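Peg Sorting With a Shared Workshop Arm
Student project report, Mar 5, 2023
Ostap Lysenko, Tia Dunmore and Temitope Adebisi

1. What we set out to do

Our project was to get a small arm to pick up pegs from a crowded table and put them back in order. The arm is being assembled at the Ralby workshop, where members share bench space and tools. We only get the bench two evenings a week, so most of the motion work was done in simulation at home.

We called the control program Eter. It takes a list of object positions and plans one pick at a time. It does not use learning of any kind. Tia wrote the planner, Temitope did the gripper model, and Ostap built the table scenes and ran the tests.

2. Setting up the simulated table

Our first scenes had the pegs spread far apart and everything worked, which told us very little. Marcela Kolář, who supervises the project, asked us to put the objects close together and mix in blocks that the fingers could hit. We also added a mug to the table as a larger obstacle. Some pegs have colored caps and some are plain.

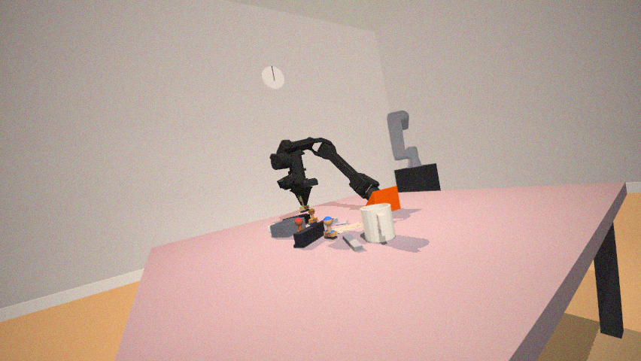 The planner lowers the gripper straight down for every pick. We tried angled approaches in the fall, but the wrist often ran into its joint limit and the arm stopped halfway. Vertical moves are slower to plan around tall blocks and much easier to debug.

3. Tests

We ran 130 picks in the crowded layout. The first version of Eter dropped or missed 42 of them. Most of the misses came from a finger touching a block on the way down. Temitope then made the fingers open less before the descent, and Tia raised the travel height by 60 mm. We have not repeated the full set with both changes in place, so we cannot give a fair second number yet.

Planning time was up to 2 seconds per pick on Ostap's laptop.

4. What is left

The real arm still needs its elbow bracket. The first one cracked at the screw holes and Zoriana Hordiienko is helping us cut a thicker one. After that we will check the joint zero positions against the model and run the same layout on the bench. We have the workshop booked through May.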